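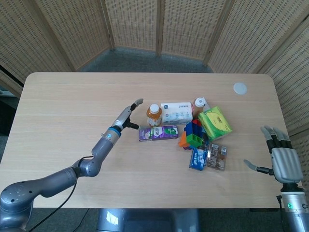

*Diapo 1. Table en bois clair, paravent tressé.*

**Le silence en kit : ce qu'on achète quand on achète du calme au bureau**
Notes pour l'orateur, version de novembre. À ne pas distribuer.

Laisser la diapo 1 pendant que les gens s'installent. Commencer par la question à main levée : qui, dans la salle, a déjà vu arriver un paravent sur son lieu de travail ? Puis : qui a constaté qu'il entendait moins ses collègues ? Attendre. Ne pas commenter les mains.

Annoncer tout de suite la couleur : je ne vends rien, je n'ai pas de solution à la fin, et je me méfie des exposés qui en ont une.

## Diapo 2 : la promesse

Lire à voix haute la phrase de la plaquette Dakero : « Retrouvez votre bulle de concentration. » La lire une deuxième fois, plus lentement.

- Qu'est-ce qu'une bulle ? En décibels, je veux dire.
- La plaquette parle de « confort ressenti ». Le mot important est « ressenti ».
- Prix affiché pour un ensemble : 2 000 euros. Pose non comprise, c'est en petit au dos.

Je n'accuse personne de mentir. Le confort ressenti existe, on peut même le mesurer correctement. Mais un acheteur lit « moins de bruit » et la plaquette se garde bien de l'écrire.

## Diapo 3 : un peu de physique, vite fait

(Si la salle est technique, passer directement au dernier point.)

- Absorber et isoler, ce sont deux choses différentes. Un matériau absorbant réduit ce qui rebondit dans la pièce. Il n'empêche pas forcément la voix du voisin d'arriver.
- Le son contourne les obstacles, surtout dans les graves. Un écran qui s'arrête bien avant le plafond laisse passer beaucoup de monde par-dessus.
- Un matériau ajouré laisse passer l'air, donc il laisse passer le son. Prendre l'exemple du rideau de perles, ça fait sourire en général.
- Le plafond compte souvent davantage que tout le reste. Il se photographie mal et personne ne le met en couverture d'un catalogue.

Attention à ne pas se laisser entraîner dans les coefficients d'absorption. La dernière fois j'y ai perdu un bon quart d'heure et la moitié du rang du fond.

## Diapo 4 : « l'étude »

C'est le cœur de l'exposé, prendre son temps.

L'enquête Itulum est citée partout dans la profession. On la résume d'ordinaire ainsi : les salariés installés derrière des écrans sont plus concentrés. Je suis allé lire le document complet. Il est accessible, il suffit de le demander, il faut juste insister un peu.

1. 110 répondants, répartis sur 9 sites. Sur certains sites, ça fait donc très peu de gens.
2. Le questionnaire a été rempli 2 semaines après l'installation. À ce stade, n'importe quelle nouveauté fait plaisir. Repeignez un couloir en jaune et posez la question, vous verrez.
3. Pas de groupe témoin.
4. Aucune mesure acoustique, ni avant ni après. Dans une enquête sur le bruit.
5. La question centrale était : « Diriez-vous que votre nouvel espace vous aide à mieux vous concentrer ? » Laisser la salle relire. La formulation souffle la réponse.

Et malgré tout ça, j'ai tendance à croire une partie du résultat. Les gens disent être mieux, je n'ai aucune raison de penser qu'ils inventent. Ce que je refuse, c'est de passer de « ils disent être mieux » à « il y a moins de bruit », puis à « ils produisent davantage », comme le fait la page commerciale en trois lignes.

*(Boire. Regarder l'heure. Si on a dépassé la mi-temps, sauter la diapo 5.)*

## Diapo 5 : le cas Kurkisitz

Fauteuil à hautes oreilles, très joli, que j'ai essayé. On s'y assoit, le bruit de la salle recule un peu, c'est agréable. Puis quelqu'un vous parle de face et il faut se pencher pour répondre.

Le fabricant indique une atténuation chiffrée « en conditions de laboratoire ». J'ai demandé lesquelles. J'ai reçu la plaquette. J'ai redemandé, on m'a renvoyé la plaquette en anglais.

Ne pas en rajouter ici, le fauteuil est une cible facile. Rappeler qu'un bon objet peut être mal vendu.

## Diapo 6 : alors pourquoi ça plaît ?

Hypothèses, à présenter comme telles :

- **La vue.** Ne plus voir passer les gens, c'est déjà moins d'interruptions. Un écran qui n'arrête aucun son peut très bien faire ce travail-là.
- **Le signal.** Derrière un écran, on a l'air occupé. Les collègues hésitent avant de venir. Combien de temps dure l'hésitation ? Je n'ai trouvé aucune donnée sérieuse là-dessus.
- **L'attention reçue.** La direction a dépensé de l'argent pour vous. Effet connu, souvent exagéré lui aussi, donc prudence : on a vite fait de remplacer une croyance par une autre, plus chic.
- **Le contrôle.** Pouvoir déplacer le panneau soi-même. C'est l'hypothèse que je trouve la plus solide, et celle que les fabricants mettent le moins en avant puisque les modèles fixes sont plus chers.

## Diapo 7 : questions à poser avant de signer

Les donner sans les développer, les gens prennent la diapo en photo de toute façon.

- De quel bruit se plaint-on exactement ? Voix, ventilation, téléphone, machine à café ?
- Qui l'a mesuré, où, à quelle heure ?
- Le vendeur accepte-t-il une mesure après la pose ?
- Qu'est-ce qui se passe si elle ne montre rien ?
- A-t-on essayé de déplacer les téléphones d'abord ?

Sur le troisième point, raconter l'échange avec le cabinet Ng. Ils m'ont répondu qu'une mesure après la pose « risquait d'être mal interprétée ». Je garde le courriel précieusement. Le lire si la salle est réceptive, sinon passer.

## Objections prévisibles

*« Vous êtes contre le confort. »* Non. Je suis pour qu'on paie le confort au prix du confort et l'acoustique au prix de l'acoustique.

*« Chez nous ça a marché. »* Demander ce qui a changé d'autre au même moment. Presque toujours, il y a eu aussi un déménagement, du télétravail ou un départ.

*« Vos propres sources ? »* Question légitime. Avouer que la littérature sur les écrans de table est maigre, que je m'appuie surtout sur des documents de fabricants lus de près, et que je peux me tromper sur l'effet visuel.

*« Et les casques ? »* Autre exposé. Ne pas se laisser embarquer.

À vérifier avant la séance : le prix Dakero, il a peut-être bougé depuis le dernier catalogue.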